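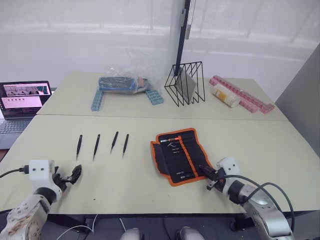
The sign on the Mutska workshop says PLEASE KNOCK LOUDLY, and I did, and then I knocked louder, and then a teenager coming out with a bicycle wheel held the door for me. So began the open day.

Mutska is a shared workshop on the second floor of what used to be a button warehouse. Members pay $50 a month, which buys a shelf, a key, and the right to complain about the shelf. I had come for Zikino, the two-armed robot that Kelly Hebden and a changing cast of members have been putting together since last July. I have a garage, a soldering iron and a long record of unfinished projects, so I went partly to learn something and partly in the hope that theirs would be unfinished too.

It is, a little. Kelly's current ambition is for Zikino to put small hand tools away. You lay out a few pairs of tweezers and an open tool roll on the table, and the arms are supposed to get the one into the other. I asked why tweezers, when the world is full of large, friendly objects. "Because I lose them," she said.

Tweezers turn out to be a mean choice. They lie almost flat, they're skinny, and a gripper closing from above has very little to grab. On the first try of the afternoon the left arm came down with great dignity, pinched, and rose holding air. On the second it got a pair, carried it toward the tool roll and laid it neatly across the outside of the pocket. There was applause. I have filed things that way myself.

The pockets are the real trouble. Fabric sags, and a slot that was open a minute ago is shut when you come back to it. The plan is to use one arm to hold the pocket and the other to load it, which means getting both arms to agree on where the pocket is. They were not on speaking terms when I visited. Kelly was cheerful about this. She has 1000 practice runs as her target before she changes anything else, and a paper chart on the wall to color in. The chart was not very colored in.

I liked hearing about the wiring more than I expected to. Kelly's advice to anyone building at home was to leave far more slack in the cables than looks decent, then move every joint to its limits by hand before you switch on. She learned this from a connector that left the building, in her words, at speed. She also said to buy spare gripper fingers before you need them. I wrote both down, and I have since lost the piece of paper.

Elsewhere in the building: Ajayi, the letterpress group, let me pull a print and were very nice about how it came out. Storkix, who make kites, had gone to lunch and left a note saying so. The coffee was a dollar and tasted like the inside of a toolbox.

If you go, parking is hopeless, so take the bus. The next open day hasn't been set yet. Knock loudly, and bring your own mug.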